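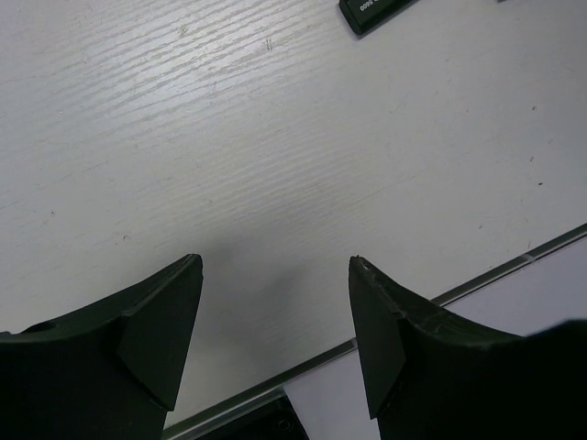 White laminate, grain and all.

Home Opinion Home & Desk Archive Contact
Print this page E-mail this to a friend

In praise of the desk you can see

By Celina Głowacki

I love a bare tabletop. I love it more than is sensible, and for years I kept fairly quiet about it, but this spring I have decided to come out and argue for it properly. A white laminate top with a good raised grain, those long wavy streaks you can feel under your palm, is one of the nicest things you can own, and most of us bury ours under post!

My friend Edmund Pawlak disagrees. He works in a ring of mugs, receipts and tape, and says an empty desk makes him feel he has been sacked. I do see his point. A desk should look as if somebody does something at it. But his things are all over the top, and mine live in a tray at the back, and I know which of us can find a pen at 9 in the morning.

So yes, my second great enthusiasm is the clear plastic organiser. Wood is handsome, wicker is charming, but you can't see through either of them. With clear walls you spot what you want before your hand gets there – and the light bounces about in them beautifully, which cheers up the whole corner.
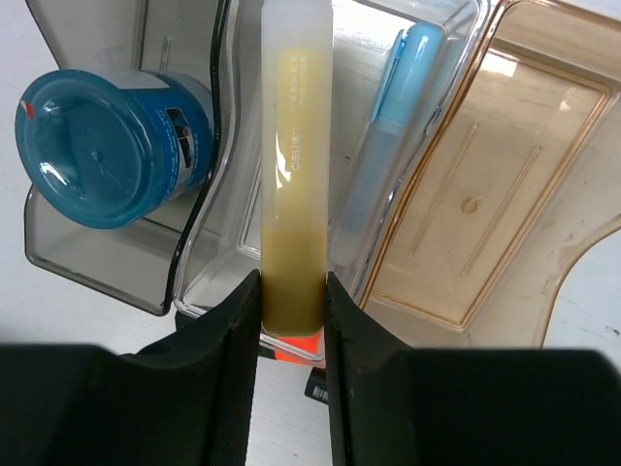 Highlighter or marker in the middle compartment, blue container on its side to the left.

People tell me that see-through storage looks messy. Well, a bit! Odd colours end up side by side, labels face the wrong way, tubs roll over and stay there. I find all of that friendly. Intan Raju, who shares my taste for stationery and has 32 highlighters to prove it, stands everything upright and in order of shade. I admire it enormously and would last until lunchtime.

My only real rule is that each compartment holds a few things and then stops. Once you are digging, you have a drawer again, and drawers are where glue goes to die. I emptied mine in March and found 4 dried-up sticks, and a key I still can't place.

Try it for a fortnight. Clear the top, wipe it down, put the tray within reach and leave the rest of the surface alone. Edmund has promised to have a go once he finds his.

Print | E-mail
Last updated: March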